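4.2 Folding in the presence of other objects

The trials in Section 4.1 used a clear work surface with one garment on it. In a home or a laundry, other items are often left close to the garment, so we repeated the folding task with clutter. The policy was not retrained. It had been trained on the 2,372 demonstrations of the Mimico set, which were recorded in April at the Wistusport site and contain garments only.

Each trial began with one garment laid flat and several unrelated objects placed near it by hand. The objects were changed between trials and their positions were not measured. A trial was counted as a success if the garment was folded twice and no other object ended up inside the fold. We ran 11 trials with Lurnow and 11 with the Geum baseline, using the same starting layouts for both.

Lurnow failed in 2 trials. In both, one gripper closed on a nearby object together with the hem, and the object was carried into the fold. The baseline failed more often, mostly because it picked its grasp points from the outline of everything on the surface and so treated items touching the garment as part of it.

Trousers were harder than shirts for both methods. The two legs have to be moved together, and a gap between them can be read as an outer edge. Figure 6 shows one of the trouser layouts, with one arm at the waistband end and the other at the hems. 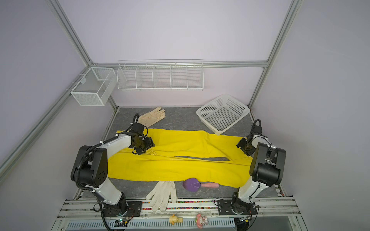

Figure 6. Trouser layout with clutter. Two gloves and a toy trowel lie close to the garment.

We did not test objects placed on top of the garment. Those would need to be removed before folding, and the policy has no action for this.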